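Najafi: two-arm suitcase handling

Najafi is a small set of demonstrations for training two-arm policies on luggage, plus the scripts we used to train our baseline. We picked suitcases because they are so awkward! The shell is stiff, the lining is soft, and the casters let the whole thing creep away while you're working on it.

What's inside
Tasks: open, close, reposition
Episodes: 100 per task, all teleoperated
Held out for testing: 20 per task
Control rate: 30 Hz
License: research use only

Method
Each arm gets its own action head, and both heads share one view encoder. Elaheh Golestani's change was to let each head see the other's last 27 predicted actions, and we love how much calmer the motion got. One arm now holds the lid while the other works in the base.
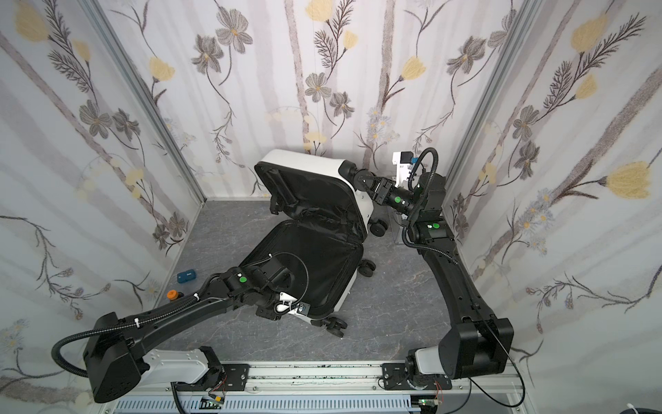 Closing is still the hardest task. The policy likes to push before the two halves line up, and straps get caught in the zipper track. Meirion Eynon is testing a slower final phase on the March branch, and early runs look really promising.

Known gaps
Every episode uses a hard-shell case. Soft bags are next.

Questions go to Ankica Živković at Drindport.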